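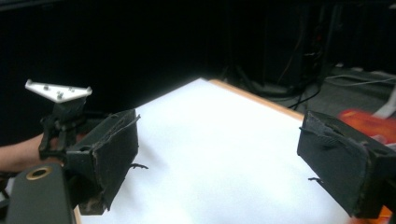 My sister asked me last week if she should hold off on replacing her dishwasher because "the robots are nearly here, right?" She asks me because I'm the one in the family who reads about this stuff, and I had to tell her to go ahead and buy the dishwasher. I love robots, I really do, but chores are a brutal test for them and I think it starts with the hands. Two blocky fingers with dark padding that's frayed and peeling at the edges, that's the kind of hand we're asking to fold a fitted sheet! I've worn out oven mitts that looked better. And then I remember that my own fingertips grow back for free, every day, without me ordering a part.

I've been chewing on this since I had a long phone call with Gavin Leckie, who I used to work with at the Sadowski warehouse back when I was packing gift boxes. He's still in that line of work, over at Pakcombe now, and they had a sorting arm in for a trial. I asked him how it did. He said on cartons it was terrific, faster than him by the afternoon, and then they gave it the bags of chips and it was like watching me try to parallel park. On the day he kept score it got through 495 bags and somebody had to step in on 51 of them. I thought that sounded pretty good! Gavin did not think it sounded pretty good. Gavin was the somebody.

Bags are just mean. A box is a box all day long, but a snack bag crinkles and slides and has air in it, and the shiny ones throw the light back at you. You and I grab one without looking while we're arguing with a kid about shoes. 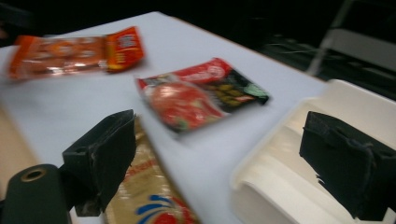
Snack packages, a white tray, and the gripper fingers.

If you'd asked me at 20 which job would go first, putting snacks in a bin or doing somebody's taxes, I would have said snacks and bet my car on it.

Then there's the house, which is worse than any warehouse. Yaroslav Pasichnyk, my neighbor across the landing, has had a Skura (the floor one, with the little mop) for a couple of years and he adores it. But before he runs it he picks up the socks, lifts the chairs, moves the dog bowl and shuts the bathroom door — so he's tidying up for the thing that's supposed to tidy up. I timed him once while we were talking and he laughed at me. It's still a win, I guess. He hates mopping and he doesn't mind socks.

So where are we, on my totally unscientific scale? Vacuuming a clear floor, yes. Moving the same box from the same place to the same other place, yes, for ages now. Loading a dishwasher, I've seen videos, and I always want to know how many tries it took. Putting away groceries in MY kitchen, with the cabinet door that you have to lift a bit before it opens? I'm not holding my breath, but I'd love to be wrong.

There's an open afternoon at the makers' hall in Kivstead on 8th March and I'm going, mostly to pester people about laundry. If anyone there has a machine that can match socks I will report back. My sister went with the dishwasher, by the way, and it's being delivered while she's at work, so guess who's waiting in for it.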